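Notes for week 6 -- holding, packing, and the ten minutes before service

Okay, so last time we ran out of clock right when it was getting good, and I promised Lamisi Osei I'd write up the part on holding food between the stove and the customer. These are my notes, lightly cleaned up. Bring them to the kitchen session!

Start with the menu, always. When I ran the lunch side at Amissah we had 20 dishes on the board and I was so proud of that board. Six of them traveled well. The rest came out of the bag looking like they'd been sat on. Anything crisp on top of anything wet is trouble, and so is anything dressed early. Rice is wonderful. Thick stews are wonderful (they get better, if you ask me). Fries are a heartbreak and I've stopped arguing with people about them.

Mingxuan asked whether you can fix a bad traveler with better packing. Sometimes! Sauce on the side gets you a long way. So does cutting the vegetables bigger and pulling them off the heat a little early, so the last bit of cooking happens on the road. But steam has to go somewhere, and if you close everything up tight it goes straight back into your food.
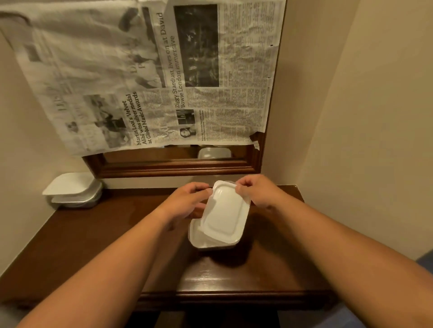 *Foil container and its white lid, with more stacked by the wall.*

Now, labor. Most of you guessed in the worksheet that cooking is where the time goes. For a batch of 45 meals, go back and look at what you wrote down for portioning and labeling, and then double it -- I mean it. Edem Essien did this for the Pekau order and his labeling took longer than his onions. Write the dish name and the allergens before you fill anything. A marker on a greasy surface is miserable.

Pricing we'll do properly next week, but start a sheet with a line for every container, napkin and bag. People forget the bag.

For the kitchen session:

- Groups of 6, same as before
- One stew, one grain, one cold side
- Hair tied back, closed shoes, please
- Doors open at 10, and I do start at 10

Reading is the Vesholm chapter on batch cooking, plus the two pages Ewurabena copied for everyone. Skip the section on freezers, we'll get to it after the break.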